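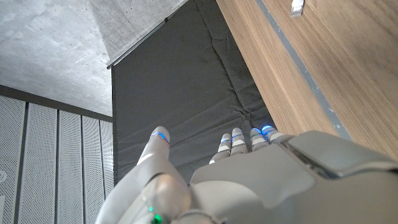 L. Frerichs

The job ad said "patient person, good hands," and I had one of the two. They hired me at Droltow in October to coil a network cable. I would be coiling it with somebody else's arms, but the cable was real, and so was the hourly rate.

You put on the headset and the gloves and you hold your arms out in front of you like someone about to receive a tray. Then the robot's arms come up too, a hair later than yours, and for the first minute you feel like a ghost who has been given a desk job. By the third minute you want a sandwich. You can't have one, because your hands are across the room.

The plan was for me to show the robot how to coil the cable, over and over, until it had enough of me to go on. Enough of me was 1456 good coils. It said so in the contract. A good coil started with the cable lying loose on the table and ended with it in a neat loop, with the plug where a person could find it. A bad coil was anything else, and I turned out to have a gift for anything else.

I had coiled cables all my life without once watching myself do it. Now I had to. My left hand, I learned, does nearly all the work, while my right hand hangs around nearby looking busy. I also flick the loop over at the end with a little twist of the wrist, like a waiter with a napkin. I got that from my father, who coiled garden hoses that way and was vain about it.

"Can you not do the flick?" said the trainer. She sat outside the headset, so to me she was a voice and the squeak of a chair.

"What flick?"

"The one you just did."

I tried a coil without the flick. It looked like something you would find in a drain. She marked it bad, and I heard the key go down with what I felt was more force than the key needed.

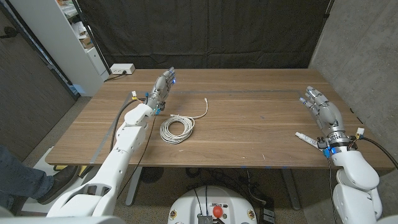

The hands, the table and the day's cable.

We broke for lunch when the Jiroment people came through. Jiroment was paying for everything, so we stood up straight. One of them asked me what the hardest part was. I said the plug, which has a clip on it so small that you'd think it was designed by someone with a grudge against fingers. He wrote that down. Then he asked if the robot was getting any better, and the trainer said it hadn't tried yet.

"So what is it doing?" he said.

"Him," said the trainer, and pointed at me.

I did 48 coils that afternoon, my best so far. The flick crept back in. She let the first few go and then stopped bringing it up, and I took this for respect until she mentioned that her shift had been over since five.

It took weeks. I got so I could pick up the free end without thinking, and then so I couldn't pick up my own keys without waiting for them to lag. At home I coiled the vacuum cord, the phone charger and, one evening, a scarf that someone was still planning to wear. On the bus I held the pole with my fingertips, gently, as if it might be marked bad.

After the last coil they sent me home for roughly 20 days while the numbers cooked. Then the trainer called and asked if I wanted to come and see. I put on a clean shirt. I don't know who I thought I was meeting.

She laid the cable out on the wood and stepped back. My gloves were on their hook. The arms came up by themselves, and the left hand went for the cable and started making loops, and the right hand hung around nearby looking busy.

"Oh, come on," I said.

"Wait," she said.

It got to the last loop. It stopped for a second, the way my father used to stop when he had the neighbors watching, and then it turned its wrist over and flicked.

The plug flew off the table and took the rest of the cable with it. The hand stayed up there, very pleased.

The trainer reached for the keyboard, and I asked her what she was going to put. She said she was thinking about it, and did I have anything on next month, because Jiroment wanted to know about garden hoses.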